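We use cookies to keep you signed in and to count visits. Accept / Manage settings

Dye bench, Thursday, March

Last updated: Thursday, 16:40

Second go at the weld yellow on the Skivska wool. The first batch came out patchy at the ends of the skeins, and Assunta thinks I crowded the pot. I went back to my notes and she has a point. Cut the load to 2 skeins this time.

Mordant: alum from the Resteck tub, same strength as last week. Skeins soaked overnight in plain water, then into the mordant at 9:15. Brought up slowly and held for 40 minutes. Left the lid off, so the level dropped and I topped up once from the kettle. Should have used the warm tap, the kettle bumps the temperature.

Dye bath: chopped weld, strained twice through the old curtain. Still bits in it. Negin says to tie the plant stuff up in a bag and leave it in the pot, and I'll try that on the next one. Pinch of chalk added after the wool went in. The color jumped within a few minutes, much stronger than the test strip.

Skein A out after 11 minutes. Clear lemon, a bit green in daylight.
Skein B left in for the full 40. Deeper, closer to egg yolk. Ends are even on both.

Rinsed three times. Third rinse still had a faint tint, so I did one more on B only. Hung on the back rail, tags on. Please don't move them to the radiator, I want both to dry at the same speed.

Aiman wants a shade between B and the brown-yellow Manurung sent us on the sample card. An iron dip would dull it, but iron goes olive fast on this wool. Might try a little onion skin in the bath first. We have plenty.

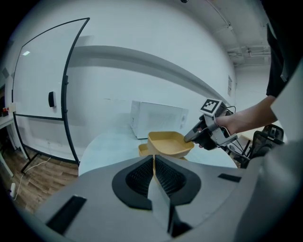 Mustard-yellow trays on the round white table. Near the shade Aiman is after.

To do:
- order alum, one tub left
- light test on A and B, half of each strip under card in the south window
- ask Sayaka if she still has the pH strips
- scrub the big pot before Yanti does the madder

Subscribe to the workshop newsletter. Enter your email address.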